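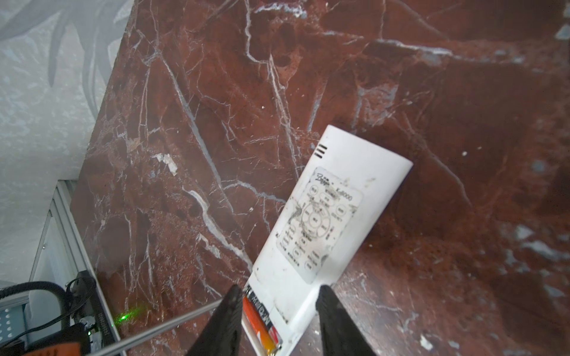
電池を外して放置しても直らないなら、まず端子側の接触不良を疑った方がいい、と質問掲示板の別スレッドで返信をもらいました。そこから先の手順が分からないので、改めて質問します。

質問
K-8000と書かれた白いリモコンの清掃と、電池まわりの点検方法について
カテゴリ:家電・リモコン > 手入れ
閲覧数:2,261

エアコン用に使っている汎用リモコンです。症状は次のとおりです。
・単3電池を新品に替えても、数日で反応しなくなる
・電池を指で押さえると一時的に復帰する
・本体の汚れがひどく、表のラベルの小さな文字が読めない
作業は大理石の天板の上で行う予定です。接点の清掃に使う薬剤と、石の上で使ってはいけないものを教えてください。手元には無水エタノール、クエン酸、メラミンスポンジがあります。テスターもあります。

回答1(参考になった:189)
押さえると復帰するなら、ばね側の端子のへたりか、接点の酸化膜です。手順を書きます。

1. 電池を抜き、液漏れの有無を見る。白い粉があれば手袋を着用する。
2. テスターで電池単体の電圧を測る。1.5V前後あれば電池は除外してよい。
3. 綿棒に無水エタノールを少量つけ、両極の端子を拭く。
4. 粉が残る場合のみ、クエン酸を薄く溶いた水を綿棒に含ませて端子を拭き、その後水拭き、乾拭きの順。
5. ばねを先の細いピンセットで1mmほど引き起こす。
6. 乾燥後に電池を入れ、蓋を閉めずに動作を確認する。

工程4は大理石の上では行わないこと。大理石の主成分は炭酸カルシウムで、酸が触れると艶が抜けます。クエン酸、酢、酸性の浴室洗剤はどれも同じです。樹脂のトレイを敷くか、場所を変えてください。エタノールは石そのものを溶かしませんが、表面にワックスや保護剤を塗ってある場合は白く曇ることがあります。

ラベルはエタノールで印刷が落ちる可能性が高いです。固く絞った布だけで拭き、メラミンスポンジは使わないでください。外装の樹脂部分は中性洗剤を薄めて布に含ませれば足ります。

回答2
買い替えでいいと思います。Kuloの汎用品なら売り場にあります。数日で切れるのは内部の短絡かもしれないし、うちのも掃除では直りませんでした。

回答3(参考になった:187)
回答1の補足。数日で反応しなくなる件は、接触不良のほかにボタンの固着も見てください。汚れでキーが押されたままになると送信が続き、電池が減ります。スマートフォンのカメラを発光部に向け、何も押していない状態で光が出るなら固着です。機種によっては赤外線カットフィルターで写らないので、前面カメラでも試すこと。

石の側ですが、赤系の天板は白い筋の部分に補修樹脂が入っている製品があります。溶剤をこぼした場合はすぐ拭き取り、目立たない端で先に試すのが無難です。端は壁との取り合いにシーリングが打ってあることも多いので、そこに液を溜めないようにします。壁がビニルクロスや化粧パネルの場合も、継ぎ目から液が入ると裏側で浮きます。 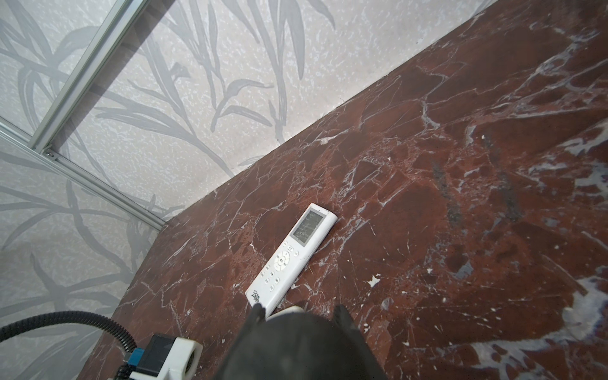

天板に酸が付いて艶が抜けた場合、自分で戻せますか?
軽い曇りなら大理石用の研磨粉で目立たなくできる場合があります。範囲が手のひらより広いとき、指で段差が分かるときは石材業者に依頼してください。部分研磨は周囲との光沢差が残ります。

質問者の追記
樹脂トレイを敷いて工程1から6まで実施しました。液漏れの粉はなし、電池は1.52V。ばねを起こした後は押さえなくても動作しています。カメラでの確認では発光なし。しばらく様子を見ます。ラベルの文字は拭いても読めないままなので、Brestaveoの説明書の配列図と照合中です。

関連する質問
・リモコンの電池蓋の爪が折れた場合の固定方法
・大理石の天板に残った輪じみの処理
・Urndaleの石材用保護剤の塗り直し間隔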